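Tidy table course moves to a larger room

October 25, 2020

The home organising course by Kament has moved into a larger room, after the old one became too small for the autumn group. The new room has white walls and good ceiling light, and the rent is 900 a month, paid by the course fees.

The exercises are still about everyday things on a table: a tissue box, a small plastic container, some green leaves for decoration. Participants learn to decide what stays on the table, what goes in a box and what can be put away.

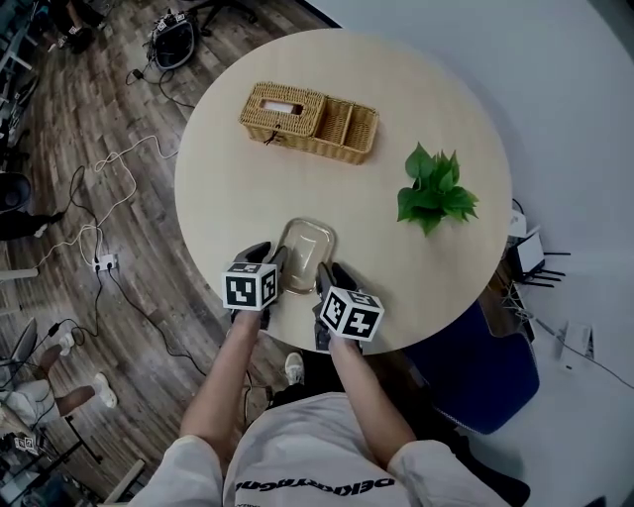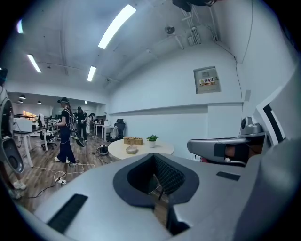 "People think that tidying starts with the cupboard," says Sorcha Ó Dubhghaill, who leads the course. "I prefer to start with one table. If the table is clear in the evening, the next morning is easier."

In the first lesson the group works only with small objects. Drawers and kitchen shelves come later, and the last lesson is about packing for a house move. Each lesson has 20 places, and the autumn dates are already full.

Kament began the course in May, together with the furniture shop Zamfir. The shop has given 3000 for desks, chairs and storage boxes – a part of this money is not yet spent. A second course, for people who share a flat, is planned with the housing office Ultia.

Those who wish to join the waiting list can write to Kament or leave their name at the Zamfir shop.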